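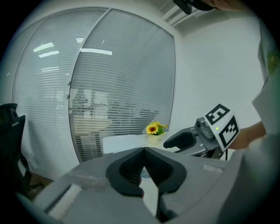

Thabiso Oosthuizen wrote on our sign-up form that the first thing a new member should learn is how to hold a gripper level, and that the code can wait a month. The club has kept that order.

Club > Robotics > About Us

The Ondmont Robotics Club is a student group working on robot manipulation: picking up, turning and placing everyday objects. Membership is open to all grades. No programming experience is required.

Work is done with hand-held grippers. A member carries out a task by hand, the gripper records it, and the recording is used to train a control program. A cube printed with black square markers gives the software a reference for position and angle. Grippers are used in pairs for tasks that need two hands.

Tasks are set each August and kept for the full year. The current list has 11 tasks. A task is closed when the club has more than 2000 usable recordings of it. Recordings with a lost marker or a blocked lens are thrown out at review.

The club is split into four teams: hardware, recording, review and training. Members change teams once per term. Brittany Beaulieu leads hardware and Sotiris Fragkou leads review. Nicanor Navarrete is the faculty contact and approves all changes to the task list.

We enter one outside competition, the Wundville Open, in the two-arm class. Our entry runs under the name Totik. Code and part drawings are shared with other school teams on request.

Meetings start at 4 p.m. New members attend one safety session before using the equipment. Long hair is tied back and loose sleeves are rolled up when the arms are powered.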